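FOR IMMEDIATE RELEASE

**Brustix opens up its setup and care routine for the Somboon two-arm kitchen cell**

Derkstead, 12 May 2025 -- I look after the Somboon cell here at Brustix, and as of today anyone who runs one (or is thinking about it) can download the whole routine we use to set it up and keep it healthy. It's free, it's written in plain language, and I'm pretty thrilled it's finally out the door!

Somboon is our two-arm kitchen cell. It lives a double life, one on the shop floor and one in simulation, and for a long time I kept the notes for those two lives in separate binders. That was a mistake. A joint offset would get fixed on the real arm and the simulated one would go on using the old number for weeks, and then somebody would call me over to ask why a reach that looked great on screen came in short at the bench. So the new guide has one rule on page one: any change to the machine goes into the model the same day, and the other way around.

The guide runs to 135 checks, which sounds like a lot (it is a lot), but most of them are quick. I do them with a coffee next to the keyboard. They're split into 8 sections and the order matters, so please don't start with the fun one. Power and cabling come first, then the base bolts, then joint zero, and only after all of that do we let the hands move.

The hands are where I spend most of my time. A hand with a lot of fingers has a lot of places to drift, and the drift is sneaky. You close on something big and smooth and the grip looks fine, then you try a small round thing and one finger gets there late. Our routine opens and closes each hand empty, then over a deep container, then on an actual object, and we write down the finger positions every time. 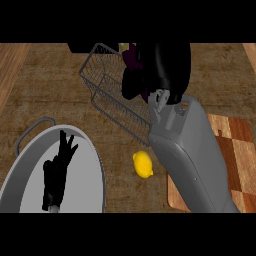
We load the simulated table with ordinary kitchen stuff on purpose. A pot gives you a rim to clear and walls to stay off. Wire baskets are a pain for collision models, what with all those little openings, so if your contact settings are sloppy a basket will tell on you in a hurry. A lemon is small and wants to roll. I've had people ask for tidy gray test blocks in their place, and sure, we include those too, but I've caught far more bad settings with groceries.

The section I'm proudest of covers two arms sharing one table. Each arm gets its own keep-out zone, and the zones have to be rechecked any time a hand is swapped, even for a hand of the same model. We learned that one the slow way. In our Derkstead shop I logged 443 practice runs while I was writing the guide, and the ones I had to stop early mostly came down to a zone left over from an earlier hand. Now there's a line for it, in bold, with a box to initial.

Repairs get their own chapter as well. It covers pulling a wrist, reseating a connector, and bringing a joint back to zero after the casing has been off. I wrote down the torque order, the spare screws I keep in the drawer, and which cover you'll want to label with tape before you set it on the bench, because two of them look identical and aren't.

Our friends at Ravetbridge tried the draft on their own cell before we put it out. They sent back 3 pages of complaints, every one of them fair, and the joint zero section is a whole lot clearer for it. Thank you, Ravetbridge! (Yes, I moved the cable diagram.)

The download includes the full checklist, the matching simulation table with its props, blank log sheets, and the repair chapter. Current Somboon owners will also find it in the support area of their Brustix account. Printed copies with a wipe-clean cover will ship later in May, and I'd suggest getting one if your cell is anywhere near a sink.

If you find something wrong, please write and tell me. Notes from the bench go straight to my inbox and I read them all.

**About Brustix**

Brustix builds and services small robot cells for kitchens and food prep from its shop in Derkstead. Somboon is its two-arm cell.

**Press contact:** Brustix Service Desk, Derkstead

\###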